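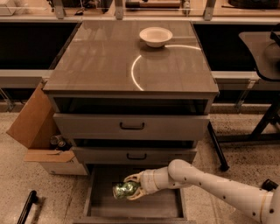

What is a biography?

A biography is the story of a real person's life, written down by somebody else.

If you wrote the story of your own life it would have a slightly different name, an autobiography, and you would be allowed to say "I" all the way through. A biography says "she" or "he" or "they", and whoever writes it has to go and find everything out first, which can take a very long time indeed!

What goes in one?

Most biographies tell you when and where the person was born, who was in their family, what they were like at school and what they grew up to do. If the person is famous, there will be a good deal about the thing they are famous for. But the small bits are often the ones you remember, like a pet, or a dreadful first job, or a favourite pudding.

Let's try one. Nermin Şimşekoğlu is a long-distance runner who grew up in Vedport, a town with around 4,000 people in it and one very steep hill. She was 10 when she first ran to the top without stopping (her brother was on his bicycle and she still got there before him). She now runs for a club called Brolen, and she is fond of plum jam.

You know quite a lot about her already, don't you? And that was only a few lines. The book about her, by Sinéad Egan, has 520 pages, so there is plenty more to tell.

How does the writer find things out?

By asking, mostly, and by reading. Egan talked to Nermin's aunts, her old teachers and the man who used to mend her shoes. She read 917 letters, some of them in very untidy handwriting. When two people remembered the same race differently, she looked it up in an old newspaper to see who was right.

Should a biography tell you everything?

Some things are private, even for people who are on television. A good writer thinks about that, and asks.

Have a go yourself

Choose a grown-up you like and ask if you may write about them. Find out where they were born, what they wanted to be when they were your age, and what made them laugh. Write down the answers as they say them, then put them in order, starting with the earliest. Read it back to them when you've finished, in case you have spelt the dog's name wrong.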